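From: Lertchai Nakpan
To: Nokness small kitchens list
Date: June 14, 2020
Subject: Re: [nokness] clearing off the counter

Decha Chaiyaporn wrote:
> We're down to one short counter after the move and I'm tired of
> shuffling appliances every time I want to chop an onion. What do
> you all do with the big round ones that won't stack? Mine is 8
> inches from the wall and still in my way.

Hi Decha,

Oh, I know that shuffle! We went through ours last weekend and I finally got strict about it. If I hadn't plugged a thing in since October, it went in the Mahawong box for my sister to pick over (she took the waffle maker, hooray).

The domed ones are the worst, I agree. You can't set so much as a dish towel on top without it sliding off, and the smooth sides give you nothing to hang on to. I go in low with both hands and get my fingers around the base.
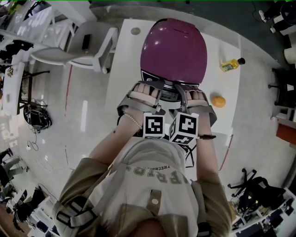
1. Unplug it and wind up the cord first. I've swept a full sugar bowl onto the floor with a trailing plug, so please learn from me.

2. Wipe the top with a soft cloth, no scrubby side. Glossy purple shows every scratch and every thumbprint!

3. Turn the label on the base toward you when you put it away. I copy the model number onto a card taped inside the cupboard door, which saved me a lot of crawling when I needed a new cord.

4. Low shelf for anything heavy. Mine is 5 inches off the floor and my shoulders are much happier.

How deep are your cupboards, by the way?

Lertchai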